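Greifkamera in der Simulation: Wenn das Ziel am Bildrand liegt

Im letzten Teil haben wir den Arm in Titis zum Laufen gebracht, jetzt kommt endlich der Teil, auf den ich mich am meisten gefreut habe: Wir lassen den Greifer selbst nach seinem Objekt schauen! Ziel ist ein kleiner Suchknoten, der das Bild der Handkamera auswertet, angeschnittene Objekte erkennt und den Arm so weit verfährt, bis das Zielobjekt vollständig zu sehen ist. Erst dann darf der Greifplaner ran.

Was ihr braucht

Eine laufende Titis-Szene mit Arm, Zweifingergreifer und Tisch
Pruler als Planer (die Standardkonfiguration reicht)
Python und OpenCV
Die Szenendatei aus Teil 1, Startwert 3735

Bitte nehmt wirklich diesen Startwert. Die Objekte werden beim Laden zufällig verteilt, und mit einem anderen Wert sieht euer Tisch anders aus als meiner.

Schritt 1: Die Finger ausblenden

Die Handkamera sieht immer auch die eigenen Finger. Für eine Farbsegmentierung ist das lästig, denn graue Flächen und glänzende Kappen mit Lichtreflexen landen schnell als »Objekt« in der Liste. Zum Glück hängt die Kamera fest am Handgelenk. Bei gleicher Öffnungsweite bleiben die Finger also immer an derselben Stelle, und eine feste Maske genügt.

Öffnet den Greifer ganz, rendert einmal die Segmentierungsebene statt des Farbbilds und speichert alle Pixel mit der Greifer-ID:

maske = (seg == GREIFER_ID).astype("uint8") * 255
maske = cv2.dilate(maske, kern, iterations=2)
cv2.imwrite("greifer_maske.png", maske)

Das Aufweiten ist wichtig, sonst bleibt an den Fingerkanten ein heller Saum stehen. Wer den Greifer während der Suche bewegt, muss die Maske pro Öffnungsweite neu erzeugen. Ich lasse ihn einfach offen.

Schritt 2: Objekte vom Tisch trennen

Der Tisch ist braun, aber eben nicht überall gleich braun: mal geht er ins Olivfarbene, mal ins Rötliche. Ein fester RGB-Schwellwert ist da keine gute Idee. Ich rechne nach HSV um und arbeite mit Farbton und Sättigung. Türkis und Magenta heben sich damit wunderbar ab. 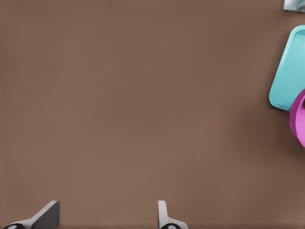
Schwieriger sind metallische Oberflächen. Silber hat kaum Sättigung und fällt durch den Farbfilter glatt durch. Dafür nehme ich zusätzlich das Tiefenbild und behalte alles, was mehr als 7 mm über der Tischebene liegt. Beide Masken werden mit ODER verknüpft, die Greifermaske wird abgezogen, fertig. Schatten verschwinden im Tiefenkanal übrigens ganz von selbst – herrlich!

Schritt 3: Angeschnittene Objekte erkennen

Für jede Kontur holen wir das umschließende Rechteck und prüfen, ob es den Bildrand berührt:

x, y, w, h = cv2.boundingRect(k)
rechts = x + w >= breite - 2
oben = y <= 2

Links und unten analog. Solange einer der vier Werte wahr ist, gibt der Knoten keine Greifpose heraus. Bei mir hat er das anfangs getan, und Pruler plante tapfer auf den Schwerpunkt einer halben Schale. Überlappen sich zwei Objekte, trennt ihr sie vorher nach Farbton, sonst verschmelzen sie zu einer einzigen Kontur.

Schritt 4: Nachfahren

Aus den Randberührungen bauen wir einen Richtungsvektor im Kamerakoordinatensystem. Berührt das Ziel den rechten Rand, geht es nach rechts, immer in Schritten von 23 mm und bei gleichbleibender Höhe. Denkt an die Umrechnung ins Basissystem! Mein Arm ist einen ganzen Abend lang zuverlässig in die falsche Richtung gefahren, weil ich die Drehung des Handgelenks vergessen hatte.

Berührt ein Objekt zwei gegenüberliegende Ränder, hilft seitliches Verfahren nicht weiter. Dann hebt der Knoten die Kamera an und segmentiert neu.

Den Tipp mit dem Tiefenkanal habe ich von Covadonga Casado, vielen Dank dafür! Im nächsten Teil geben wir die Kontur an Pruler weiter und lassen uns Griffe am Schalenrand vorschlagen. Speichert eure Maske bis dahin im Szenenordner, wir laden sie dort gleich zu Beginn.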